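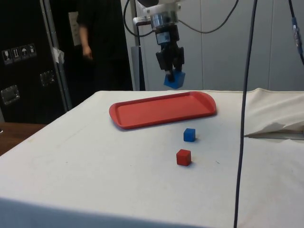

Blue cube, up in the air.

Sunday, very late

I cashed! My first live cash in a real tournament, and I'm too wound up to sleep, so I'm writing it all down before the details start sliding around in my head.

The Floltis Card Club runs this one every January and I've told myself for ages that I'd play it. Fifty dollar buy-in, 212 entries, more people than I have ever seen in that room. They had tables set up all the way back past the snack bar. Lefteris drove (thank goodness, I would have missed the Gerkham exit) and talked the whole way about how I should fold more. I said I'd fold plenty. He laughed for a good mile.

So, the beginning was awful. I lost a third of my chips in the first level with pocket queens against a woman in a green cardigan who had kings and played them so quietly that I never had a clue. She was lovely about it, too. After that I did what Lefteris said and just sat on my hands. Fold, fold, fold, coffee, fold. I think it was the longest I've ever gone without playing a hand, and I liked it! I had time to watch people. The man on my left stacked his chips super neatly whenever he was strong and fiddled with them when he wasn't. I got two good folds out of that and one very nice call with second pair.

The hand I want to remember is the one right before the dinner break. I had ace-ten of spades on the button, down to twelve big blinds, and the chip fiddler raised from middle position. Normally I just call there and then get lost on the flop. This time I pushed it all in. He thought for so long that somebody called the clock on him, and then he called with ace-nine. Ace-nine! The board came out with nothing on it for either of us until a ten on the river that I didn't even need. My hands shook so hard stacking it all up that the dealer told me to take my time.

Dinner was a grilled cheese at the counter with Leonidas Zacharopoulos, who knows everybody in that room by first name. He was already out (aces cracked by a seven-eight, and I heard the story 4 times, a bit different each time). He told me the old owners used to hold this same event at the Flumton Hotel before the club had its own building, and that the winner got a ham on top of the money. I would have loved a ham. 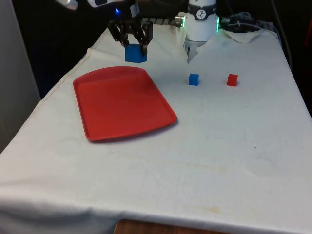
Then back at it, with the blinds going up so fast that everybody got short together. The bubble was wild. We played hand for hand, and every time there was an all-in half the room stood up to look. I had enough chips to get by, so I folded a pair of fives that I'd have played any other day, and I'm still not sure about it. Lefteris says it was fine. Leonidas says it was a crime. When the bubble finally burst there was this huge cheer, and people who had been glaring at each other all afternoon were shaking hands across the table.

I went out two tables from the end. King-queen suited into the green cardigan again – of course it was her – and she had ace-king, and that was that. I wasn't even mad. She stood up and gave me a hug and said she hoped to see me at the next one. I looked for her name on the board later and it was Oyelaran, still going strong with a big stack when we left. I hope she wins the whole thing.

The payout wasn't a fortune. It covers the buy-in, the gas and the grilled cheese, with enough left over for new tires on the bike if I don't get the fancy ones. They count it out in front of you and you sign a little slip, and I kept my copy. It's on the fridge.

Things to work on: I look at my cards too soon and I think people can see it on my face. Also I have to stop calling from the small blind with junk just because it's cheap. Lefteris wants to go over the fives hand tomorrow over breakfast, and I've told him he's buying the pancakes if I can show him the fold was wrong.

Okay, bed. Alarm is set for seven.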